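Holtby Opens a Fix-It Room for Old Desktop Computers in Stestham

STESTHAM, October 15, 2024

Hi, I'm Hanna Mazurek, and I run the little computer shop called Holtby on the corner by the bus station. I've never written a press release before, so bear with me! The short version is that we've turned our back storeroom into a workshop where anybody can bring in an old desktop computer, open it up and learn to swap the parts. It's open now, and I'm so happy I could burst.

I've wanted to do this for ages. People come in with a tower that has gotten slow or noisy and they're ready to put it out on the curb, and half the time what it needs is a good cleaning and a different drive. I can do that for them (and I do, it's my job), but they always end up leaning over the counter to watch. So I figured, why not hand them the screwdriver?

We have five benches, each with a lamp, a mat and a tray for screws, and up to 16 people can come to a session. Andri Thaler teaches the beginners and Dalal Saliba takes the folks who already know their way around and want to rebuild something from spare parts. Dalal also set up our shelves of donated drives, cables and power supplies, all sorted and labeled, and please put things back where you found them or you'll hear from her.
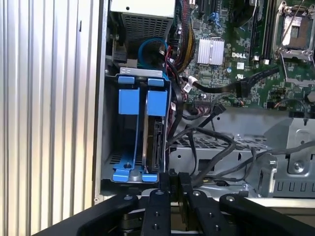
Beginners start with the hard drive, and I picked that on purpose. It's the part people worry about most, with all their photos and tax papers on it, and I like getting the scary bit over with early. Older office desktops are great for learning on, too. In a Dell like this one the drive sits in a bright blue plastic caddy with two blue release tabs side by side up top, so your eye goes right to it even with all those red, yellow and black wires running around in there. Back up your files before you come in, please. We'll show you how to shut everything down, unplug it and get the cables off before anything gets pulled, and Andri is very patient about repeating himself.

After drives we move on to memory, fans and dust (so much dust), and then to putting a fresh system on the machine. The full beginner course is six evenings. You can also just drop in with one problem and one computer, and we'll find you a spot if there's a bench open.

The money to get started came from Flisine, the office supply company across the river, who gave us $2,000 for benches and tools. Silvan Hollenstein from their front office also sent over a stack of retired desktops for people to practice on, which means you can take a class even if you don't own a computer. Thank you, Silvan!

In January we're adding a class just for teens, taught by Jucélia Barbosa, and they'll get to keep the machine they fix up. Sign-up sheets for that one are already at the counter.

Drop-in help is free. The beginner course has a small fee that covers supplies, and if that's a problem, talk to me and we'll sort it out. Reporters, neighbors and curious relatives are all welcome to stop by and look around while a class is on.

To sign up, donate a computer or ask me anything at all, come into the shop or call and ask for Hanna. If you're dropping off a tower, tape your name to it and leave the power cord with it.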